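Jul 6, 2021

I finished the dresser. It took most of the spring and there is still a drawer that sticks, but it has all its knobs now and it is back in the bedroom with clothes in it.

For anyone new, the dresser is a Kistberg, pine, bought used from Corinne Kincaid when she moved out of Prendalau. It had been painted twice. Half the knobs were missing and the rest were a mix of brass and plastic. I paid her $67 for it and she threw in the mirror, which I haven't hung. 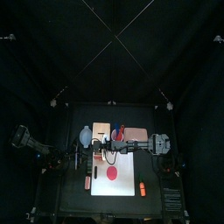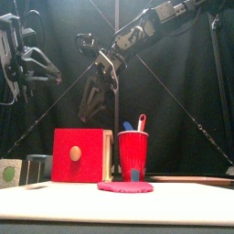
Round wooden knob on a red box, second picture.

I have come to like plain round wooden knobs more than anything else you can put on a drawer. They don't catch your sleeve. If you get tired of the color you can sand them and start over. The cup pulls I had on my last dresser looked good and collected dust in the bottom edge, and I cleaned them maybe twice a year.

Getting matching ones was harder than I thought it would be. The old knobs had been held on with a screw coming through from inside the drawer, and the holes were wider than the screws sold now. Esposito Hardware had knobs in the right size but only in oak, and oak next to painted pine looked wrong to me when I held one up. I took one home anyway and left it on the top drawer for a week. It still looked wrong.

In the end I ordered unfinished birch knobs by mail. They came in a padded envelope with the screws loose in the bottom. The screws were too short for the drawer fronts, so I went back to Esposito and bought longer ones, then found those were slightly too long and bottomed out before the knob was tight. A washer on the inside fixed that. If you are doing this yourself, measure the drawer front with the paint on it. Two coats of old paint and one of new added enough to matter.

For the wide holes I glued in short pieces of dowel, let them dry overnight, cut them flush and drilled again. It's slow but it isn't difficult. I made a template out of a cereal box to keep the new holes level. On the third drawer I had the template upside down and drilled one hole too low, so that drawer has a filled spot you can find if you know where to put your finger.

The paint came off in a bad mood. I started with a scraper, gave up, and used a stripper that Carleen Pearce had left over from her porch railing. I did that part in the garage with the door open and gloves on. Because I didn't know how old the bottom layer was, I used a lead test kit first, and it came back negative. I would not have sanded it otherwise. The layer under the white was a dull green that I ended up liking, and I thought about stopping there, but it was too patchy on the sides.

I painted it dark blue. The knobs got a coat of clear wax and nothing else.

All in, with the dresser, the paint, the knobs, both sets of screws and new sandpaper, I spent $143. There was a new one at Stallov about the same size for $473, and I did stand in front of it for a while in May. The drawers on that one run on metal slides and close very softly. Mine run on wood and I rub a candle stub along the runners when they start to drag. The bottom drawer doesn't care about the candle. I think the back rail has twisted a little, and I will look at it when the weather is drier.

Things I still have to do:

- plane the bottom drawer, or live with it
- line the top drawer, which smells like stripper when it's warm
- find a use for the oak knob
- hang the mirror

Carleen wants me to do her nightstands next. I told her November.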